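Pose drops out when the gripper points at the floor
Tooling > Handheld capture > Tracking

stivov_loop
Okay, I'm stuck. I'm running the Masevham tracker on our handheld gripper clips and it does fine over a table, then I tilt down toward the floor and the pose slides off sideways. I gave it 1000 features per image and bumped the IMU weight up, no change. August 2018 build, stock config otherwise. One of the bad spots: 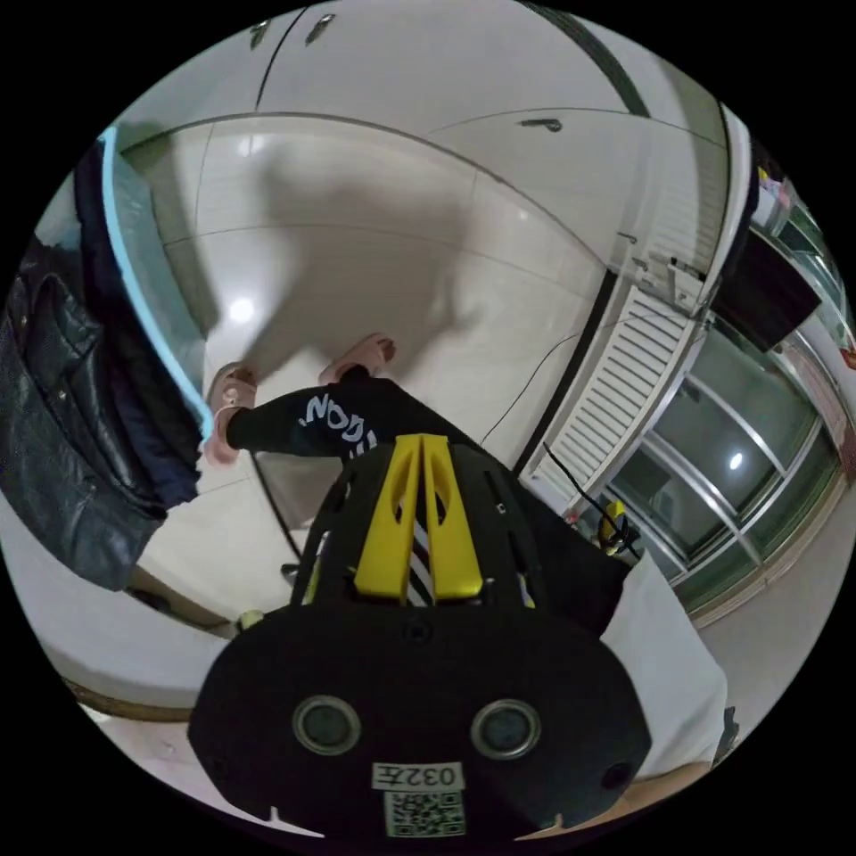

Unit 032, tilted down over the tiles

curkton99
Pale floor tiles, no wonder! Your features are probably all landing on the gripper housing and that QR sticker, and those move with the camera. Mask the gripper out before you extract anything.

gridsnap
Not sure I buy that. Masking helps, sure, but look at the round light reflection on the floor, plus the glass door. Reflections shift as you move and the tracker happily locks onto them. I'd drop the outlier threshold to 2 pixels first.

curkton99
Two pixels on a fisheye? You'll throw away everything near the rim, and that's where your radiator slats are (the best texture in there, if you ask me).

stivov_loop
Tried both. Tight threshold alone lost tracking after 300 images. Mask alone got me through the whole clip, still a little drift at the end.

gridsnap
Fine, mask wins this one. I'd still mask the feet too, people move around.

onyshchenko_fork
Pull the Onyshchenko branch, it reads a mask file per unit. Set the grid to 16 cells so the features spread out.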